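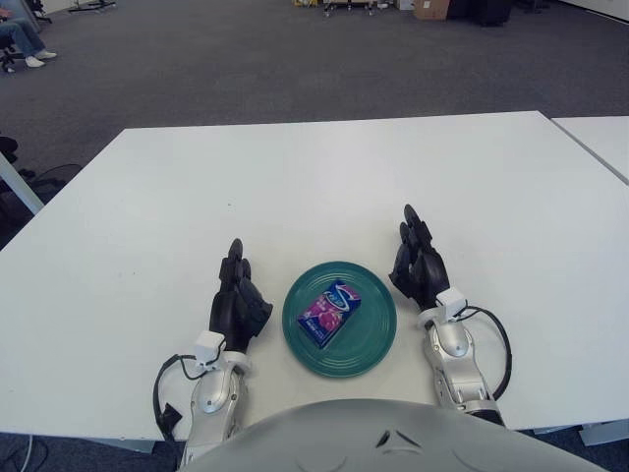 How do I end a tragic short when the lead doesn't die?

Posted by Femi Ezeani, 2021-06-03

I have a short script that runs 28 pages and I'm stuck on the last 4. The story is about a man named Shojaei who runs a ferry between two river towns. His brother Risham wants to sell the boat. Shojaei refuses, hides the offer letter from the rest of the family, and by the middle of the script he has lied to everyone who trusts him. In the current draft he keeps the boat and Risham leaves town for good. The last shot is Shojaei making the morning crossing with no passengers.

Two people in my writing group read it and both said the ending "just stops." One of them told me to sink the boat with him on it. I don't want to do that. It feels like I'd be killing him so the reader knows it was sad. But I can see that the ending I have is flat.

Can a tragedy work when the main character gets what he asked for and walks away alive? And if so, what has to happen before the last scene so it doesn't read as if I ran out of pages? We shoot in September, so I have time for one big rewrite but probably not two.

I write in Jarnix, if that matters for anyone who wants to suggest index cards or outline tools.

Ebuka Briggs
Member, 731 posts

Yes, it can work. Death is one way to close a tragedy and it's a common one, but what the audience needs is a loss that can't be undone and that the character caused. You already have the loss. Risham is gone. What I don't see in your summary is the moment when Shojaei could have stopped it.

Look at your middle. He hides the letter, then he lies, then there are more lies. All of those are choices to protect the boat. Somewhere after that, he needs a clear chance to give up the boat and keep his brother, and the audience has to believe for a minute that he might take it. A good spot is three quarters of the way through, so page 20 or 21 in your script. Risham finds the letter. He isn't angry yet. He asks one plain question, and if Shojaei answers it truthfully, the story ends well. Shojaei lies again.

After that scene you don't need much. The goodbye can be half a page. I would cut any speech in which Risham explains how he feels, and I would cut any speech in which Shojaei explains himself.
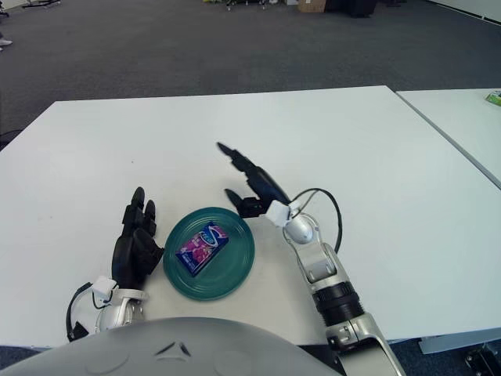
Then there is the matter of when he finds out what he did. Old tragedies nearly always have a point where the character sees it. He can see it too late, and usually should, but he has to see it. In your draft the empty crossing might be doing that job, only it isn't clear yet whether he notices. Give him something small that belonged to the two of them. Maybe Risham always untied the rope on the far side, and for the first time Shojaei has to cut the engine, climb out and do it himself. Set that up on page 2 and again around the middle without comment. By the end you won't need dialogue.

As for sinking the boat, I agree with you. If he dies with it, he never has to live with the trade he made. Staying alive is the harder ending for him.

One more practical note. Before you rewrite, put the last four pages away and write a single paragraph on what he wants and a single paragraph on what he needs. If they both say "the boat," that's your problem.

irberg_films

I had the same thing with a short called Irberg (yes, that's where the username is from). Mine was about a woman who wins a court case against her father. Everybody said the ending was flat. I added a car crash and then everybody said the ending was silly, so I took it out again.

What fixed it in the end was moving a scene. There was a nice scene between the two of them near the end and I put it near the start, so you knew what they'd had. I didn't write anything new apart from a couple of lines. Try that first, it's free.

Also check whether Risham is in the script enough. If he only shows up to argue about money, nobody is going to miss him when he goes.

can't help with Jarnix, I use paper

marlow594

Just kill him off. Short films need a strong ending and people remember a death. If you don't want the boat to sink, he could get sick. Or the brother dies on the way out of town, and then he has the boat but no brother, and that is the same ending you have now only bigger.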